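Clovel opens orders for Ernanura, a table-top robot kit for kitchen and coffee work

BERNTON, September - Clovel, the Bernton maker of small robot equipment, today opened orders for Ernanura, a robot arm kit made for teaching and testing the small tasks of a kitchen counter. The kit is meant for technical colleges, research groups and catering equipment firms who want to work with ordinary cups, spoons and dry food, and do not wish to build a special station first.

Ernanura comes with one arm, a two-finger gripper, a wrist camera, a second camera on a fixed stand, a control box and the Moriarty software. The complete kit costs 3936 euros without tax. Orders are taken directly by Clovel, and the first deliveries will leave Bernton within six weeks from the order.

The first task which is supplied with the kit is the moving of coffee beans with a spoon. Clovel has chosen it because it is simple to understand and quite difficult to do. Roasted beans are light and smooth, they roll when they fall, and they do not lie in the spoon in the same way two times. The gripper must also hold a thin handle at a good angle, and keep this angle while the arm travels.

"We had many discussions about what the first task should be," said Urho Sjöberg, managing director of Clovel. "Some colleagues wanted blocks, as everybody has blocks. But our customers asked us about scooping, pouring and stirring. They already have a spoon and a mug in the cupboard, so they can begin on the same afternoon when the box arrives."

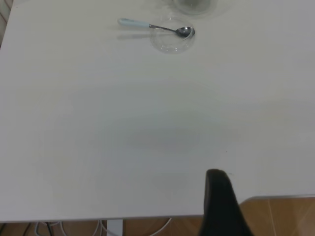
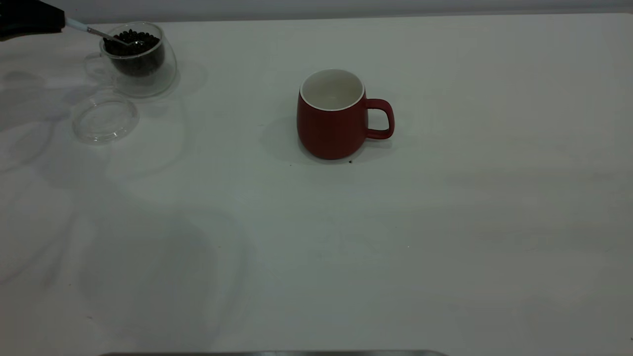
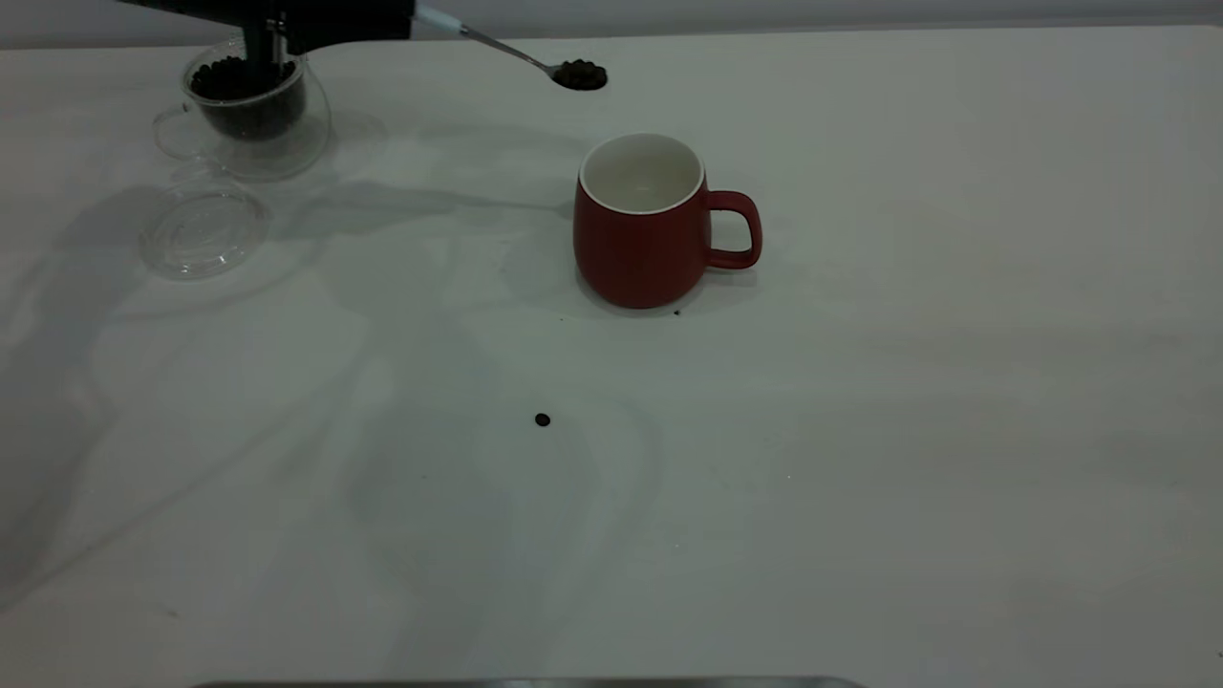
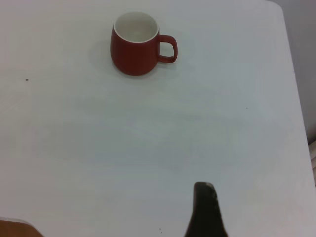 Ernanura and the bean task. Second picture: the spoon in the glass cup of coffee beans. Third picture: beans on the spoon, with the red mug on the table.

Teaching is done by guiding. The user leads the arm through the task by hand or with the supplied handheld controller, and Moriarty records the movement together with the pictures from both cameras. When enough recordings are made, the user starts the training from the same screen. For the bean task, Clovel delivers 1000 finished recordings with every kit, so that a class can compare its own results with a known starting point.

The two cameras have different work to do. The fixed camera sees the cup, the mug and the path between them. The wrist camera sees what is in front of the gripper, and it is the more useful one when the spoon must be found and picked up. Users can switch off one of them in the settings - some teachers in the trial period found this a good exercise for students.

The gripper fingers are rounded at the tip and can be changed without tools. Clovel recommends spoons with a thick or covered handle for the beginning, as bare metal handles can turn in the grip. Dry goods such as beans, rice and lentils are suitable. Liquids are possible in small amounts, but the control box must then stand at a distance from the table, and the arm is not protected against water.

"A dropped bean is also information," said Aleksi Kemppainen, who is responsible for Moriarty at the company. "In the software you can mark a recording as complete, partly complete or failed, and you can write a short note to it. We ask users to keep the failed ones. In our own training we used them, and the arm became more careful when it leaves the cup."

Kemppainen added that the table surface and the light have more influence than many new users expect. Clear glass is hard for cameras to see, especially on a pale table with soft shadows. The manual has a chapter about this question, with advice on lamps, on the position of the fixed camera, and on how to begin with coloured objects before one goes over to glass.

The kit needs a firm table and one normal wall socket. A computer is not included. Moriarty runs on Linux and Windows, and the licence is valid for 20 users at one school or company. Updates are free of charge in the first year. After this the customer can buy further updates, or continue with the installed version without time limit.

Two more tasks, the stirring of a cup and the placing of a lid, are in preparation and will be sent to all registered owners as a download. Clovel does not give a date for them yet.

Schools and firms in the Bernton area are welcome to try Ernanura in the Clovel showroom. A visit should be agreed in advance by e-mail or telephone, and visitors may bring their own cups and spoons.

About Clovel
Clovel designs and builds small robot arms, grippers and teaching software for education and product testing. The company has its office and workshop in Bernton.

Press contact: Urho Sjöberg, Clovel, Bernton

Recent news
Moriarty now available with Finnish and Swedish menus
Clovel moves its workshop to larger rooms
New replacement fingers for thin handles
Summer course for technical teachers: places still free
Changed opening hours of the Bernton showroom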